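Wheelchair with cloth back, how do I get it clean and where do I park it?

Posted in Home Care & Mobility by Selina Haslinger, 7 April 2018

Hello all, hoping someone has been through this. My mum is coming to stay with us in July after her hip operation and we've been given a second-hand wheelchair, the ordinary sort you push, with big wheels at the back. It's sound as far as I can tell, but the fabric back smells a bit of somebody's garage and there's a tea-coloured mark right across it. Can I wash it on the chair or does the whole back have to come off?

Second thing. We're putting her in the downstairs room, and once the bed is in there isn't a great deal of floor left. My husband wants the chair folded in the hall overnight, I'd like it next to the bed. Who's right? (Me, I hope.)

Hartmut Rieger
Just hose it down, it'll dry. Did ours on the patio.

Brahim Metwally
Please don't hose it! You'll get water in the wheel bearings and then you'll be back on here asking about squeaks. I looked after my dad at home for years and cleaned his chair more times than I care to remember, so here goes, sorry if it's long.

Most cloth backs are fine to wash where they are. Brush off the dry dirt first, then a bowl of warm water with a small squirt of washing-up liquid, and a soft nail brush. Work on the whole back and not just the mark or you'll swap a tea stain for a clean patch with a ring round it. Go over it again with plain water and then press an old towel into it from both sides. Leave it open by a window overnight, and don't be tempted by the hairdryer. If it still smells, bicarb, left on for about 30 minutes and hoovered off. 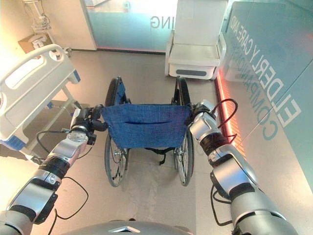 Pockets are what catch people out. Turn them out before you get anything wet, as I once washed a packet of mints into my dad's and it took me a week to get rid of them. With a blue cloth back like this one, where the pocket is just a slit across the middle, I'd hold it open with two fingers and run the narrow hoover nozzle along inside. Wipe the push handles while you're there, they get far grubbier than the seat. And if there's a strap hanging down behind, give that a go with the brush too.

On parking, I'm with you. Beside the bed, brakes on, on the side she gets out. Check there's room to swing it round before she arrives, and try it with somebody sitting in it, as feet stick out more than you'd think.

Carola Haberkorn
Agree with Brahim on the bearings. One thing to add, if she's going to need the loo at night ask the hospital how they want her getting from bed to chair, hips have rules and it varies. Ours sent someone round to look at the room and she moved the bed 9 inches, which made all the difference.

Selina Haslinger
Thank you!! Bicarb is on the shopping list. Husband has been informed about the hall.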